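Chapter 4
Machines That Follow a Line

In December a class from the technical school in Valturstead spent a morning with Wemine, a small firm that builds road-going robots. The visit had been set up by their teacher, Leidy Agudelo, and the demonstration was held on a straight public road outside town. Before the start, Ulises Quispe of Wemine handed out a sheet with one question on it: what does the machine need to find first?

Most students wrote "other cars." Quispe told them to begin with the paint.
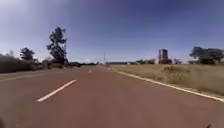

Reddish asphalt, white dashes, and a solid white line on the right.

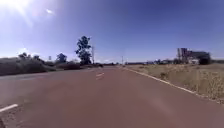

A painted line is useful to a machine for a plain reason – it contrasts with the pavement and runs the way the road runs. The software looks for bright strips, fits a curve to them, and steers to stay a set distance away. Glare, worn paint, and gravel on the shoulder all make this harder.

The test run covered 955 meters. Sheyla Cáceres, one of the students, logged the steering angle and ended up with 230 readings, which we will use in Section 4.2.

In this chapter you will learn how a line is detected, how distance from it is estimated, and how a steering command is worked out from that estimate. You will need the graphing methods from Chapter 3.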